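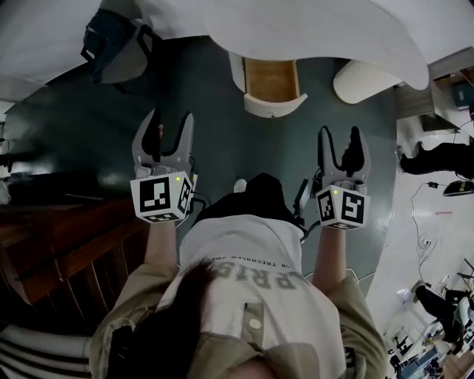 Olive-khaki jacket worn open, over a printed white T-shirt and black trousers.

Search the magazine
Home Features Clothing Home & Table Travel Back Issues
Print this article E-mail this article

The jacket that stays by the door

By Oskari Tuominen
13 July 2026

In my family there was always one jacket that belonged to the hook beside the door and to no person. My father took it when he went out for firewood, my mother took it when she went to the mailbox, and I took it when my own coat was still wet from school. It was green in some lights and brown in others. When I was 15 I was ashamed of it, and when I was 30 I would have paid good money to have it back.

I thought of this jacket often during the spring, which I spent for the most part in the town of Stistudov, where the Bomov mill has woven cotton cloth for workwear for longer than anyone in its office can say with certainty. The first records were lost in a flood. What remains is a shelf of sample books, and in the sample books there is very much khaki.

Khaki is a difficult word. In one country it means the color of sand, in another it means the color of an olive, and the customers of Bomov write to the mill from both. The dyers there do not use the word at all between themselves. They use numbers. The shade that most people imagine when they think about an old field jacket is number 41, and it is made with a yellow, a black and a very small amount of red. Without the red, I was told, the cloth looks sick under electric light.

I was allowed to stand beside the dye machine for one morning. It is loud and the floor is slippery. The cloth goes in pale and comes out much darker than it will be in the end, so a person who has not seen it before believes that a mistake was made. The foreman, a quiet man who wore a blue sweater, cut a corner from the wet roll, dried it with an iron and laid it next to the old sample. He looked at it by the window, and then he went outside and looked at it again.

"The window is for us," he said. "The street is for the customer."

Most of the cloth from Bomov leaves Stistudov on trucks and is sewn somewhere else. A small part goes only across the river, to the workshop of Keogh, where five people sew a jacket called the Drelmont. It has been in production since 2000 with few changes. The collar became a little smaller. The lower pockets moved forward by the width of a finger, after drivers complained that they were sitting on their keys.

What I like in the Drelmont is the tab at the front, with its single large button. You can close it with one hand while the other hand holds a dog or a bag of potatoes. The designer wanted at first to use a metal snap, which is quicker to attach and cheaper to buy. The samples with the snap came back from the test wearers with torn cloth around it, and so the button stayed. It is sewn with waxed thread, and a spare one is sewn inside, under the left pocket, where many owners never find it.

A jacket of this kind is now worn by people who do not carry firewood. On the tram in Stistudov I saw it on students, on a man with a cello and on a woman who was certainly a judge or wished to look like one. The students wear it open, a size too large, with a white T-shirt under it, and the T-shirt has usually something printed on it in big letters. I am of the age that wants to read the whole sentence, and the jacket always covers the end of it. My niece explained to me that the sentence is of no importance. The letters are there in the way that stripes are there.

She is right, I think, and it also explains why the combination works. Olive cloth is matt and it takes the light without giving much back. Something white near it looks very clean, even if it is not. Black trousers make the jacket look greener, while blue jeans make it look more brown. I tried both at home before the mirror, with my wife giving remarks from the kitchen.

If you are buying one second hand, turn it inside out first. The outside of an old jacket is meant to be worn down and tells little. Inside, look at the seam under the arm and at the pocket bags, which are made from thinner cotton and go first. A hole in a pocket bag is a repair for one evening. A shoulder seam that has been pulled open and sewn again is more serious, and I would leave that jacket on the rack unless the price is very low.

Wash it cold, with the buttons closed, and hang it out of the sun. At Keogh they advise four washes in a year. My father's opinion was that one was enough, in August, when it could dry in a day and be on its hook again by supper.

I bought a Drelmont before I left. It is still too stiff in the elbows and it makes a noise when I reach for something. My wife has already borrowed it for the mailbox.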